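Mwangi Nyaga has been stage manager and archivist of the shadow theater at Prenville for most of its existence. The company performs the Alitz cycle, a set of sung episodes played with flat leather figures behind a cotton screen, and its scores went unwritten until Nyaga began to notate them.

"The singers learned by repetition," he said. "There was a text, but no timing. Timing lived with whoever held the lamp."

The full cycle runs to 3462 lines. The company stages 648 of them in an evening, divided into four episodes with no intermission. Each figure is controlled by one main rod and up to two arm rods. The drummer sits stage left, where he can see the figures and not the screen.

Paula Căpraru, who cuts the figures, works in goatskin scraped until light passes through it. "Thickness decides the color," she said. "If the skin is uneven, the dye reads as a stain from the house." She repairs the older Castillo set, almost 100 figures, and keeps its original joints of knotted gut where they still hold.

Nyaga's notation uses three staves: voice, drum and rod. The third took longest to settle. He first wrote movements as words, then replaced them with marks for angle and distance from the screen.

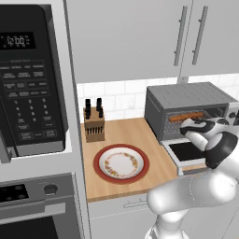

The rod stave has no clock time in it. Nyaga tried seconds in an early draft and dropped them after one rehearsal at the Konora hall. "A singer holds a vowel until the breath is gone," he said. "You can't set that on a keypad, like the one on a microwave with its 12:00 on the display." Cues are now tied to syllables, and the drummer marks the ones that matter with a rim stroke.

The second episode is fully notated. He expects to start on the third in December.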